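6 Montage an der Wand

6.1 Geltungsbereich dieses Abschnitts

Dieser Abschnitt beschreibt die Befestigung der Hängeschiene Trondport an Innenwänden sowie das Einhängen, Ausrichten und Sichern von Bilderrahmen. Er gilt für alle Schienenlängen der Baureihe bis einschließlich 2000 mm. Für die Deckenmontage ist Abschnitt 7 maßgeblich. Die Seilhänger der früheren Baureihe Wastness sind mit der Schiene Trondport nicht kompatibel und dürfen nicht verwendet werden.

Die Montage setzt handwerkliche Grundkenntnisse voraus. In öffentlich zugänglichen Räumen, insbesondere in Schulen, Praxen und Verwaltungsgebäuden, ist sie durch eine fachkundige Person auszuführen und im Montageprotokoll (Anhang B) zu bestätigen.

6.2 Sicherheitshinweise

WARNUNG
Lebensgefahr durch elektrischen Schlag. Vor dem Bohren ist der gesamte Schienenverlauf mit einem geeigneten Leitungssuchgerät zu prüfen. Senkrecht über und unter Schaltern und Steckdosen darf nicht gebohrt werden.

WARNUNG
Verletzungsgefahr durch herabfallende Rahmen. Die Schiene darf nicht über Betten, Wickelplätzen oder Heizgeräten angebracht werden. Glasgerahmte Bilder sind in Kinderzimmern stets mit der Aushebesicherung zu versehen.

VORSICHT
Bohrstaub kann Augen und Atemwege reizen. Schutzbrille und Staubmaske tragen.

6.3 Prüfung des Untergrunds

Die Tragfähigkeit der Schiene hängt wesentlich vom Wandaufbau ab. Die beiliegenden Dübel sind ausschließlich für Beton und Vollziegel vorgesehen. Bei Lochziegel, Porenbeton und Gipskarton sind gesondert zu beschaffende Spezialdübel erforderlich; die jeweils zulässige Last ist den Angaben des Dübelherstellers zu entnehmen und kann unter dem Wert der Schiene liegen. Maßgeblich ist in jedem Fall der niedrigere Wert.

Frisch verputzte Wände müssen vollständig durchgetrocknet sein. Anstriche sollen vor der Montage ausgehärtet sein, da sich das Schienenprofil andernfalls in der Farbschicht abzeichnet und beim späteren Abnehmen Farbe mitreißen kann. Auf Tapeten mit ausgeprägter Struktur ist mit einem ungleichmäßigen Anliegen des Profils zu rechnen.

Zur Beurteilung der Ebenheit wird eine Richtlatte an mehreren Stellen des vorgesehenen Verlaufs angelegt. Bei Spalten von mehr als 4 mm sind Distanzscheiben zu unterlegen. Ein Heranziehen der Schiene an die Wand allein durch festes Anziehen der Schrauben ist unzulässig, weil sich das Profil dadurch verwindet und die Gleiter klemmen.

6.4 Festlegung der Hängehöhe

Für Wohn- und Büroräume empfiehlt sich, die Bildmitte auf Augenhöhe einer stehenden Person zu legen. In Räumen, in denen überwiegend gesessen wird, etwa in Wartezonen oder Speisezimmern, kann die Bildmitte tiefer liegen. Bei mehreren Rahmen unterschiedlicher Größe ist vor der Montage zu entscheiden, ob die Oberkanten, die Unterkanten oder die Mittelachsen fluchten sollen. Eine nachträgliche Änderung ist über die Länge der Seile möglich, erfordert jedoch das Abnehmen sämtlicher Rahmen.

Der Sitz eines Rahmens wird sowohl von vorn als auch entlang der Wand beurteilt. Von vorn ist zu erkennen, ob die Oberkante waagerecht verläuft. Aus dem seitlichen Blickwinkel lässt sich feststellen, ob der Rahmen nach vorn kippt oder einseitig absteht. Ausführliche Hinweise zur Korrektur enthält Abschnitt 6.7.

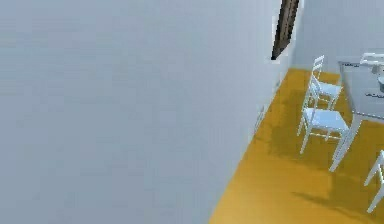 Abb. 6-1: Brauner Bilderrahmen an heller Wand, seitlicher Blickwinkel

Lange Flurwände werden fast ausschließlich im Vorbeigehen wahrgenommen. Für solche Einbauorte ist ein schmales Rahmenprofil zu bevorzugen. In Fluchtwegen sind zusätzlich die örtlichen Vorschriften zu Durchgangsbreiten und brennbaren Materialien zu beachten.

6.5 Montage der Schiene

Erforderliches Werkzeug: Bohrmaschine, Bohrer passend zum verwendeten Dübel, Wasserwaage, Bleistift, Kreuzschlitzschraubendreher, Leitungssuchgerät, Staubsauger.

1. Den Verlauf der Schienenoberkante mit Wasserwaage und Bleistift dünn anzeichnen. Zur Decke ist ein Abstand von mindestens 5 cm einzuhalten.

2. Den angezeichneten Verlauf mit dem Leitungssuchgerät vollständig abfahren. Bei einer Anzeige ist der Verlauf zu verlegen.

3. Die Befestigungsclips anhand der beiliegenden Papierschablone verteilen. Eine Schiene von 2000 mm Länge erfordert mindestens 4 Clips. Die äußeren Clips sind nahe den Schienenenden zu setzen.

4. Bohrlöcher anzeichnen, bohren und aussaugen. Die Bohrtiefe muss die Dübellänge geringfügig übersteigen.

5. Dübel bündig einsetzen. Sitzt ein Dübel locker, ist das Loch zu verschließen und an versetzter Stelle neu zu bohren.

6. Clips anschrauben, zunächst nur handfest. Ausrichtung mit der Wasserwaage prüfen und anschließend festziehen.

7. Die Schiene mit der Oberkante in die Clips einhängen und von einem Ende beginnend andrücken, bis jeder Clip hörbar einrastet.

8. Endkappen aufstecken. Die rechte Endkappe bleibt abgenommen, solange noch Gleiter eingeführt werden.

HINWEIS
Werden zwei Schienen aneinandergesetzt, ist der Schienenverbinder Kamolrat zu verwenden. An der Stoßstelle darf kein Gleiter dauerhaft positioniert werden.

6.6 Einhängen der Rahmen

1. Gewicht des Rahmens einschließlich Glas und Passepartout ermitteln und mit der Lasttabelle in Anhang A vergleichen.

2. Zwei Gleiter in die Schiene einführen und auf den vorgesehenen Abstand schieben. Rahmen im Querformat sind immer an zwei Seilen aufzuhängen.

3. Die Seile einhängen und durch leichten Zug prüfen, ob der Seilkopf im Gleiter verriegelt ist.

4. Die Höhenhaken auf beiden Seilen auf gleiche Höhe bringen und die Klemmschrauben anziehen.

5. Den Rahmen mit beiden Händen einhängen und langsam entlasten. Rahmen mit einer Kantenlänge über einem Meter sind von zwei Personen einzuhängen.

6. Überstehendes Seil hinter dem Rahmen aufrollen und mit der Seilklammer fixieren. Das Kürzen des Seils ist nur mit einem Seilschneider zulässig; mit der Kombizange abgetrennte Enden spleißen auf.

VORSICHT
Die Klemmschrauben dürfen nicht unter Last gelöst werden. Der Rahmen ist vor jeder Höhenänderung abzunehmen.

6.7 Ausrichten

Hängt ein Rahmen von vorn gesehen schief, ist der Höhenhaken an der tieferen Seite nach oben zu versetzen. Bereits kleine Verstellungen wirken sich bei breiten Rahmen deutlich aus.

Kippt die Oberkante nach vorn, liegt der Aufhängepunkt an der Rahmenrückseite in der Regel zu tief. Die Ösen sind dann in das obere Drittel der seitlichen Rahmenleisten zu versetzen. Ist dies nicht möglich, können an den unteren Ecken dickere Filzpuffer angebracht werden. Steht der Rahmen nur an einer Seite ab, ist die Stärke der Puffer links und rechts zu vergleichen.

Nach dem Ausrichten ist die Aushebesicherung Drarnville aufzusetzen, sofern sie Bestandteil des bestellten Sets ist. Der Sicherungsbügel wird von unten über den Höhenhaken geschoben und um eine Vierteldrehung verriegelt. Er lässt sich ausschließlich mit dem beiliegenden Schlüssel öffnen. Der Schlüssel ist zusammen mit dieser Anleitung aufzubewahren.

6.8 Wiederkehrende Prüfung

In privaten Räumen genügt eine jährliche Sichtprüfung, in öffentlich zugänglichen Räumen ist sie halbjährlich durchzuführen und zu protokollieren. Zu prüfen sind der feste Sitz der Clips, der Zustand der Seile, die Klemmschrauben sowie die Verriegelung der Aushebesicherung. Seile mit Knickstellen oder gebrochenen Einzeldrähten sind unverzüglich auszutauschen. Eine Reparatur von Seilen ist nicht zulässig.

Die Schiene wird mit einem trockenen oder leicht angefeuchteten Tuch gereinigt. Scheuermittel und lösemittelhaltige Reiniger greifen die Beschichtung an. Die Laufnut ist frei von Öl und Fett zu halten.

Änderungen an diesem Abschnitt gegenüber der Ausgabe vom Mai betreffen die Hinweise zu Distanzscheiben (6.3) und zum Schienenverbinder (6.5). Bei Abweichungen gilt die vorliegende Fassung.

Trondport Hängesysteme | Technische Dokumentation, verantwortlich: Adelmo Ferri | Kontakt | Impressum | Alle Rechte vorbehalten | Nach oben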